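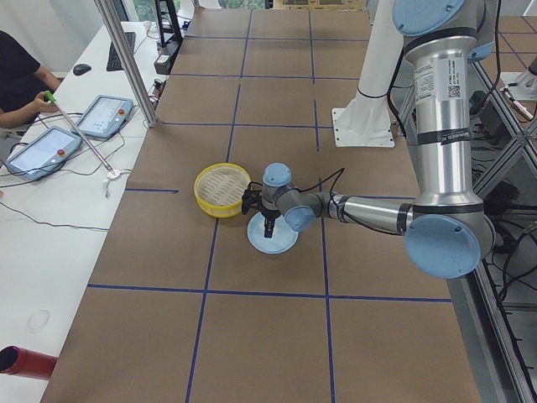
Table 2, center: steamer basket, blue plate, paper and tape grid.

Ticket 679
Category: Furniture and surfaces
Location: Barkstead, ground floor, Table 2
Priority: Low
Status: Closed

Problem as reported
Kraft paper on the large table moves when items are slid across it. Dark blue tape lines no longer match the layout sheet. Steamer basket and plate are being put back in different spots by each shift because the cells are not labeled. Requester asks for new paper or a fix to the existing paper.

Environment
Cover: brown kraft paper, single layer, Kettunen roll stock
Grid: dark blue tape
Items in use: round yellow steamer basket, light blue round plate
Layout sheet: Perkedov, revision 9

Log

8:40 am
Checked paper for tears. None found. Faint creases and scuffs only. Surface is usable, so replacement is not justified on wear alone.

8:55 am
Pushed on the paper with a flat hand at several points. Paper lifts and slides slightly in the center of the table. Edges hold at the near end. Along the long side next to the white desk, the edge tape underneath has let go for most of its length.

9:10 am
Measured the long tape lines against the layout sheet. Line at right center is correct. The other long line is off by 9 mm at the near end and correct at the far end. The paper has rotated a little, or the line was laid that way. Could not tell which from the tape alone.

9:20 am
Asked requester whether the paper had been changed recently. Answer: yes, in October, and the grid was laid again by eye from the old one. Layout sheet was not used. That accounts for the line. The sliding is a separate fault.

9:45 am
First attempt. Re-pressed the existing edge tape with a roller. Held for the push test, then released at one corner within ten minutes. Adhesive has paper fiber on it and will not bond again. Do not repeat this step on other tables.

10:15 am
Second attempt. Removed old edge tape on the desk side. Wiped the tabletop with a dry cloth. Applied new double-sided tape (Clolport, stock item 167) in one continuous strip under the paper edge. Smoothed paper from the center outward. No new creases.

10:40 am
Lifted the long line that was out of position and laid it again from the sheet. Lifting tape from kraft paper takes the top layer of fiber with it if pulled fast. Pulled low and slow, light scuffing only. Cross line on the lower part of the table left as is. Short cross segment on the left also left as is; it is within tolerance.

11:05 am
Push test repeated, no movement. Slid the plate and the steamer basket across the paper by hand, both directions. Paper stayed flat.

Item positions
The sheet gives one cell for the basket and one for the plate but does not say which corner to measure from. Two people reading it would get two answers. Asked for the sheet to be corrected to use the center of each item. Until the new revision is out, set the basket first and place the plate to the right of it, slightly closer to the near end of the table. Gap between rims is not critical.

Not done
Cell labels were requested but not added. Pen on kraft paper cannot be removed, and the layout may change with the next revision. Reopen under a new ticket if labels are still wanted after that.

Follow-up
1. Check desk-side edge after one week. If it lifts again, replace the full sheet of paper.
2. Next paper change: lay the grid from the sheet, long lines first.
3. Reorder item 167. One roll left in the drawer.

Resolution
Edge re-taped, one grid line corrected, paper retained. Requester confirmed by reply at 2:30 pm. Ticket closed.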